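# Floor Things

Pallavi Jaiswal talked me into this gallery after I complained, for most of May, about home-organizing pages where every surface has been cleared for the photographer. I don't believe those pages. I have lived in rented rooms, shared rooms and one room above a bakery, and I have never seen a floor that held only a rug.

So this page is about floors, and what people put on them when they say they'll pick it up later. Pallavi says it will persuade people to buy less. I doubt it. The last time I looked at somebody else's clutter I went home and bought a basket.

A few words on the popular advice, having now read far too much of it. The Hodlow method says that anything on the floor for 2 days should be given away. I tried it and would have lost my good boots. The Rarnska people sell a set of trays, and their booklet claims the average household handles 1000 objects a week. It doesn't say who did the counting or what they called an object. Is a pair of socks one or two? I wrote to ask and got a coupon.

Achilleas Papadakis, who moves furniture for a living, has a simpler view. He thinks floors fill up in rooms where the tables are in the wrong place, and that no tray will fix it. I'm closer to his side than to the booklet's, although he also thinks every sofa should be sold by weight.

## Dark planks, one cup

Dark floors get recommended a lot. They hide scuffs, the argument goes, and they make a room look settled. I'd accept the first part. What they also hide is anything dark that you set down on them, and people do set things down on them, cups included.

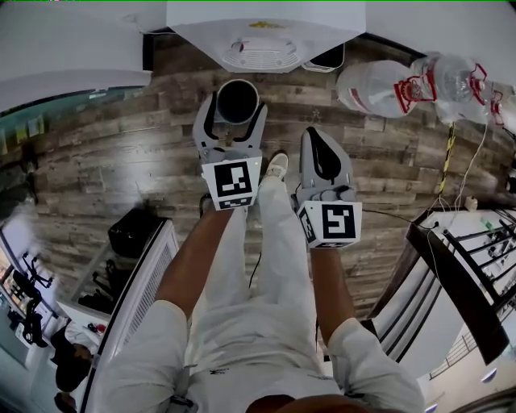 *Dark cup, dark planks. The white sneaker is a lot easier to find.*

A cup on the floor is the habit I trust least. It starts as a convenience, with you sitting on the rug and the table a stretch away, and after a while the cup has a regular spot. Then somebody walks through with laundry. Achilleas says he has found cups behind nearly 64 sofas, and I asked him twice whether that was a real figure. He says he keeps a notebook. I haven't been shown the notebook.

The black bag is a different case. Bags belong on the floor as far as I'm concerned, and I've never understood the fuss. The usual fix is a wall hook, and a hook is fine until you own a bag with anything heavy in it. I've pulled 2 hooks out of plaster — both advertised as strong — and the bag ended up where it began.

Cords I can't defend. They gather wherever there is something to plug in, and every product meant to tame them adds one more thing to step over. The Drendotitz cord box, which a cousin gave me, is bigger than the cords it holds. I keep it in a closet with its own cord wrapped around it.

Then there are chairs. A slatted chair collects sweaters on its back and shoes underneath, and I have yet to meet the household where it doesn't. Pallavi keeps hers clear by keeping it uncomfortable, so no one goes near it. That does work, I suppose, if you didn't want a chair.

## Sending yours

Pallavi would like more floors for the page, and she has an old shoebox ready for prints. Please don't tidy first. We had one offer from a reader with a Tsolakis shelving system, 731 parts by his own account, who wanted to wait until it was assembled. I told him we'd take the parts.

Captions can be short. Tell us what's on the floor and leave out how you plan to fix it — I won't believe you, and Pallavi will want to come over and help.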